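# Guía de demostración por teleoperación: colocación de un objeto blando en un plato

Unidad de Manipulación Bimanual, Laboratorio Vukmont
Responsable de contenido: Hortensia Espinoza
Tarea: «Pato» (objeto de peluche, plato llano con borde)

## 1. Objeto y alcance

La presente guía establece el procedimiento para registrar demostraciones de la tarea Pato mediante control remoto de las dos manos del robot. Se dirige al personal operador que ya ha superado la formación básica en el puesto de mando Fekano. Quien no disponga todavía de esa acreditación deberá solicitarla antes de reservar turno.

La tarea conserva el nombre del primer juguete con el que se definió. El objeto vigente es el conejo blanco de peluche; la denominación se mantiene para no alterar las rutas de los archivos ya almacenados.

El conjunto consta en este momento de 1.679 episodios aceptados. Los registros de la campaña de agosto que no incluían la posición final de ambas manos – 393 en total – fueron retirados y no deben utilizarse como referencia.

## 2. Preparación del puesto

1. Despeje la zona de trabajo de herramientas y objetos ajenos a la tarea.
2. Sitúe el plato verde en la parte central de la mesa, al alcance de las dos manos.
3. Coloque el peluche tumbado de costado, a la izquierda o a la derecha del plato, según indique la hoja de sesión.
4. Compruebe que los cables de las muñecas tienen holgura suficiente y no rozan las articulaciones.
5. Encienda el puesto de mando y espere a que ambos guantes aparezcan como conectados.
6. Ejecute la calibración con las manos abiertas y, a continuación, con las manos cerradas.

La placa del dorso lleva escrita a mano la indicación del lado. Verifique que la mano que se mueve en la mesa corresponde al guante que usted está moviendo. Un cruce de lados obliga a descartar la sesión completa, aunque los movimientos parezcan correctos.

## 3. Ejecución de la demostración

### 3.1 Aproximación

Parta de la posición de reposo, con las dos manos elevadas sobre la mesa. Active la grabación con el pedal y aguarde la señal sonora. Acerque la mano que corresponda al lado del peluche con una trayectoria continua. Las correcciones pequeñas son admisibles; las paradas prolongadas en el aire, no, ya que la política aprendida tiende a reproducirlas.

### 3.2 Agarre

Oriente los dedos de modo que el índice y el pulgar queden a ambos lados del cuerpo del juguete. Cierre primero el pulgar y acompañe después con los demás dedos. El relleno cede bajo la presión, de manera que el tacto que transmite el guante será menor que con un objeto rígido. No compense esa diferencia apretando más.

Evite tomar el conejo por las orejas.

### 3.3 Traslado y colocación

Levante el objeto lo justo para salvar el borde del plato. Descienda hasta que el peluche apoye en él y abra los dedos de forma gradual. Si el juguete queda parcialmente fuera, puede empujarlo con las yemas hacia el interior, siempre dentro del mismo episodio.
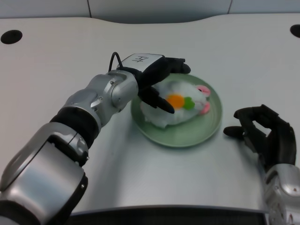

*Figura 1. Peluche sobre el plato, con las yemas de la mano izquierda apoyadas en él.*

La mano contraria debe mantenerse próxima y sin contacto durante toda la colocación. No la retire fuera del área ni la deje caer sobre la mesa: su posición también se registra y forma parte de los datos de entrenamiento.

### 3.4 Cierre del episodio

Una vez abiertos los dedos, eleve la mano en vertical y regrese a la posición de reposo. Pulse de nuevo el pedal. El sistema solicitará una valoración:

- **Aceptado**: el objeto descansa en el plato y ambas manos han vuelto al reposo.
- **Dudoso**: el objeto está en el plato, pero hubo deslizamiento, doble agarre o contacto de la mano contraria.
- **Rechazado**: el objeto ha caído, ha desplazado el plato o se ha interrumpido la señal.

Los episodios dudosos pasan a revisión los jueves. No los elimine por iniciativa propia.

## 4. Variaciones exigidas

Cada bloque de trabajo comprende 115 episodios. Dentro del bloque, el operador cambiará la posición de partida del peluche cada 5 episodios, conforme a la plantilla Olatunji que figura en el puesto. Deben alternarse:

- la distancia entre el peluche y el plato;
- la orientación de las orejas, hacia el plato o en sentido opuesto;
- la mano que realiza el agarre.

El plato permanece en el centro durante todo el bloque. Las variaciones de posición del plato pertenecen a otra tarea y disponen de su propia hoja.
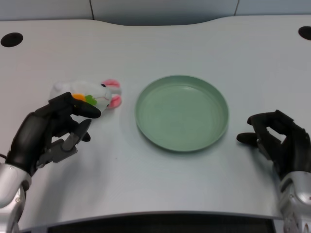 **¿Puede cambiarse de mano a mitad de un episodio si el agarre resulta incómodo?**

El episodio debe terminarse con la mano que lo inició. Si no es posible completar la colocación en esas condiciones, lleve las dos manos al reposo, cierre la grabación y márquela como rechazada. El traspaso entre manos se registra en una tarea independiente.

## 5. Incidencias frecuentes

**Retardo perceptible entre el guante y la mano.** Detenga la sesión y repita la calibración. Si el retardo continúa, reinicie el puesto de mando y anote la hora en el parte.

**El pulgar no alcanza la flexión completa.** Revise el ajuste del guante en la base del dedo. Una correa floja produce lecturas bajas.

**El peluche se queda enganchado a un dedo al abrir la mano.** Mantenga la mano sobre el plato y separe los dedos despacio, sin sacudidas. El episodio se clasificará como dudoso.

**Parada de emergencia activada.** Los brazos conservan su postura. No los mueva a mano hasta que el indicador del puesto lo autorice, y avise a la persona responsable de turno.

## 6. Fin de la sesión

Lleve los brazos a la posición de reposo antes de cortar la alimentación. Guarde los guantes extendidos, entregue la hoja de sesión firmada y confirme en el puesto de mando que la transferencia de archivos ha concluido. Las consultas sobre la clasificación de episodios se dirigirán por escrito a Hortensia Espinoza, con indicación del número de bloque.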